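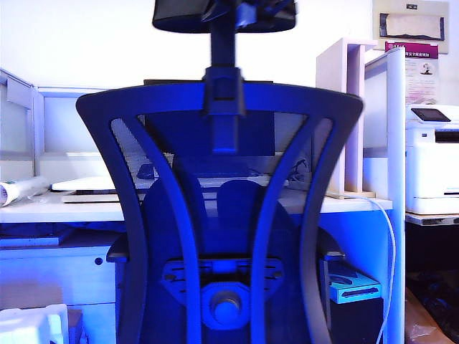

4.2 Seating and the Individual Desk

Whitfield Papers > Workplace Studies > Section 4

Filed under: Offices and Furniture

November – Anitha Lobo, Gonzalo Manzano and Arwel Pritchard

The second part of the study deals with the single desk and the chair that goes with it. Figure 3 shows a desk of the type found on the upper floor at Trisdale, with the chair standing in front of it. The chair has a mesh back, a separate headrest on a vertical post and a knob low on the backrest. Desks on this floor are white, and each person arranges the top as he or she likes.

Figure 3. Mesh-back chair and white desk with closed laptop, drawer cabinet and pink shelf organizer.

We asked the people who worked on the floor to keep a short diary over 16 working days. Each entry recorded the time of sitting down, any change made to the chair and anything moved on the desk top to make space. The diaries gave us 863 usable entries. Entries with no time on them were left out, as were those written up at the end of the week from memory.

Changes to the chair were rare after the first morning. Most people set the seat height once and did not touch it again unless someone else had used the chair. The headrest was mentioned mainly by people who took long phone calls. Lumbar settings came up least of all, and in the interviews several people said they did not know which control did what. Senthil Panicker, who ran the interviews, noted that people often reached behind them while answering and turned a knob to see what would happen.

The desk top was a different matter. Things were moved every day, usually before ten in the morning and again after lunch. The laptop was the item moved most often, then loose paper. Rolled sheets were a regular source of complaint at Trisdale, where large printouts are still used in meetings, and they do not fit in the drawer cabinets. They tend to end up at the side of the desk and stay there. Upright organizers with open compartments were moved in only five entries. Once one had been given a place, the rest of the desk was arranged to suit it.

This agrees in part with the earlier survey by Erdős at the Plillis office, where fixed storage on the desk top also set the limits of the working area. His desks were shared, though, and the chairs had no headrests – the comparison should not be pushed too far.

One further point concerns the space below the desk. A drawer cabinet on one side takes away room for the legs, and people with a cabinet on the left reported sitting a little to the right of center. We did not measure this. A later round at the Finix building, with 25 desks, will record the position of the chair at fixed times of day along with the position of the cabinet.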